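収蔵小型資料の再整理と保管環境の見直し
発表者用ノート(読み上げ原稿)
Vandside郷土資料室

スライド1 表題
開会の挨拶は司会が行うため、自己紹介は所属のみとする。配布資料が2種類あることをここで案内する。

スライド2 本日の範囲
本日は、当資料室が所蔵する小型資料の再整理についてご報告いたします。対象は、ボタン、针箱の中身、活字、釣り具、薬包紙、切符など、一点ずつ台紙や小箱に収めて保管してきたものでございます。文書および写真資料は対象に含みません。文書については別の時間帯に発表がございますので、そちらをご参照ください。

スライド3 着手前の状況
台帳に記載のある小型資料は3086点でした。このうち現物と照合できたものは、着手時点で2248点にとどまっておりました。残りの多くは所在不明というより、旧番号のまま別の棚に置かれていたものです。昭和期の台帳では寄贈者ごとに番号が振られており、同じ番号が複数の資料に付いている例もございました。
(会場に古い台帳の複写を回覧。戻ってくるのを待たずに次へ進む)

スライド4 分類の方針
再整理にあたっては、用途による分類を採用せず、材質による分類を基本といたしました。金属、紙、布、木、骨角、合成樹脂の六区分です。複数の材質からなるものは、最も劣化しやすい材質の区分に入れております。裁縫道具のように一式で意味をもつ資料は分けて保管することになりますが、台帳上で関連番号を付し、展示の際に一式として取り出せるようにいたしました。
この方針には館内でも異論がございました。利用者の問い合わせは用途によるものが大半であり、出納の手間が増えるという指摘です。現在は、Areck製の目録システムに用途の検索語を別に登録することで対応しております。

スライド5 容器について
保管容器に求める条件を、順に申し上げます。蓋を開けずに中身のおおよそが確認できること。仕切りの中で資料が動かないこと。棚の奥行に収まること。積み重ねた際に下段の蓋がたわまないこと。以上の四点です。材質の安定性については、購入前に製造元へ照会することをお勧めいたします。
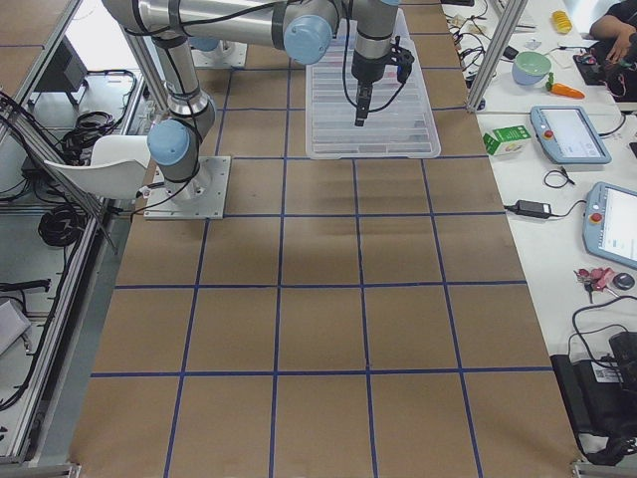
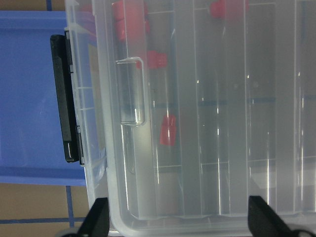
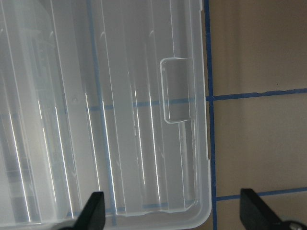
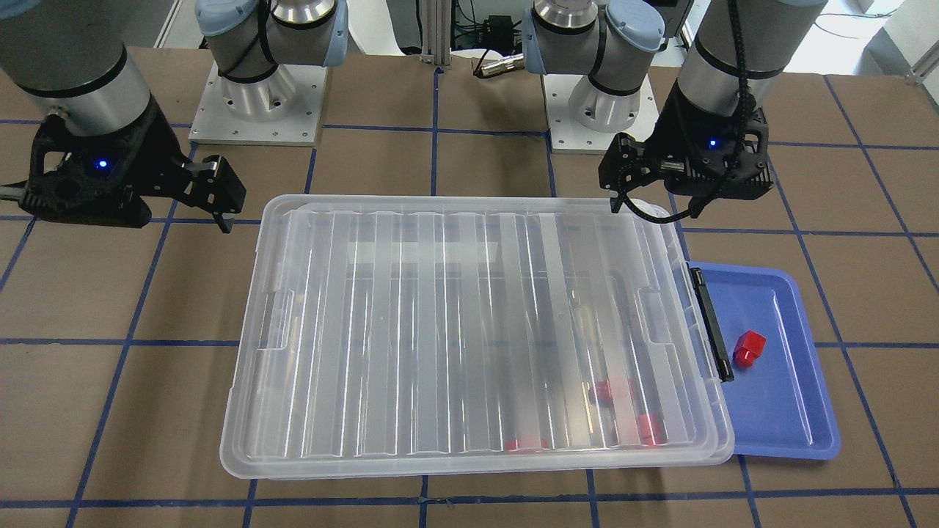
図1〜4 透明または半透明のプラスチック容器

樹脂製の容器には注意点もございます。密閉性の高い容器に金属資料と紙資料を同居させますと、紙から出る酸が金属の腐食を進めるおそれがあります。当資料室では区分ごとに容器を分け、紙資料には中性紙の箱を用いております。また、透明な容器は光を通しますので、染色された布や印刷物は不透明な外箱に入れます。
(質問が出やすい箇所。乾燥剤についてはスライド8で触れる旨を伝える)

スライド6 ラベルの表記
ラベルは短側面に一枚、蓋の内側に一枚を貼付します。記載事項は区分記号、箱番号、収納点数、最終点検月に限りました。資料名を書き連ねますと、入れ替えのたびに貼り直しが必要になるためです。箱番号は168まで付番済みで、欠番は設けておりません。
糊の跡が残るという報告を受け、途中から差し込み式の札に改めました。札は市販の厚紙で足ります。筆記は鉛筆または顔料インクとし、感熱式の印字は使用いたしません。

スライド7 作業の進め方
作業は毎週月曜日、休館日の午前9時半から行いました。一人が現物を読み上げ、一人が台帳を確認し、一人が箱に収めるという三人一組です。疑義のある資料は黄色の札を付けて保留棚へ移し、その場では結論を出さないこととしました。
照合が済んだ資料のうち、撮影まで終えたものは現在1545点です。撮影は台帳照合と別の日に行っております。同日に行った時期には、札の付け違いが続きました。

スライド8 環境の管理
収蔵棚の温湿度は自記式の計器で記録し、月初に用紙を交換いたします。乾燥剤は金属の区分にのみ使用し、8月は点検の回数を月2回に増やしております。木製品と骨角製品には乾燥剤を入れません。急な乾燥による割れを避けるためです。

スライド9 今後の課題
保留棚に残る資料の扱いが最大の課題です。寄贈者のご遺族に連絡がつかないものについては、受入記録の有無を確認したうえで、仮番号のまま保管を継続いたします。
目録の公開範囲についても検討中でございます。寄贈者名を伏せた形での公開を予定しておりますが、時期は申し上げられる段階にございません。
(時間が押している場合、後半の段落は省略してよい)

スライド10 質疑
ラベルの様式見本は受付に用意しております。部数に限りがあるため、各館一部でお願いする。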